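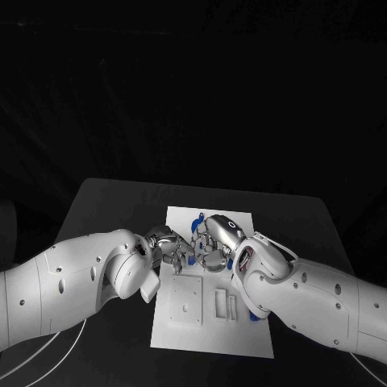

Home from Maltlow and my feet are killing me, but I want to get this down before I sleep because I know I'll lose half of it by morning.

The open day! Rogelio had been going on about it since March and I only said yes so he'd stop, and then I was the one who had to be dragged out when they started turning the lights off. We took the early train from Wemdale and got there just as the doors opened, which meant we had the whole downstairs nearly to ourselves. Coffee in paper cups, a table of name stickers. Mine said "Guest 13" and I wore it all day like a medal.

First room was the warehouse stuff, carts and conveyors, fine, I've seen that on the news. Then the second floor, and the two-armed robot. White arms, silver hands with real fingers that curl - I had been picturing pincers. It was working over a white board with slots in it and some blue pieces, both hands in so close together over the middle that I kept thinking they'd knock knuckles. I stood there through the whole demonstration and then got back in line and watched it again with a different crowd.

Hala Shawky was running that room. She has the kind of voice that carries without being loud, and she let people ask anything. A little boy wanted to know if it could tie shoes and she said no, and that she'd be very happy if it could, and then she spent a good five minutes with him on why laces are so awful (they flop, they never lie the same way twice, and you have to pull just hard enough). I learned more from that than from the printed booklet. She said hard little parts are easier to think about but still a pain, and that your own fingers are correcting themselves all the time without telling you. I've been noticing it ever since. I noticed it buttoning my coat. I noticed it with my house key tonight, feeling for the lock in the dark.

I asked how many times they practice a job like that and she said up to 1000 before she'd trust it in front of visitors. A thousand! I gave up on the piano after a lot less.

Lunch was soup and a roll in the courtyard. Rogelio ran into Wael Ghoneim, who he used to work with at the Zuturport plant, and the two of them were off about motors for most of an hour. I didn't follow much but it was nice to see R. so lit up. Wael is coming for dinner sometime after Ramadan, must remember to write to him.

The talk at 3 was the only letdown. Too many slides and the microphone kept cutting out. I slipped away partway through and went back upstairs for one more look at the hands. Hala recognized me and laughed.

Bought a mug. Also signed up for the mailing list, and they're doing an evening class in the fall for people with no background, so that's me. Want to ask Yanling if she'd do it too, she'd be miles better at it than I would.

Left my umbrella on the train. Call the station tomorrow.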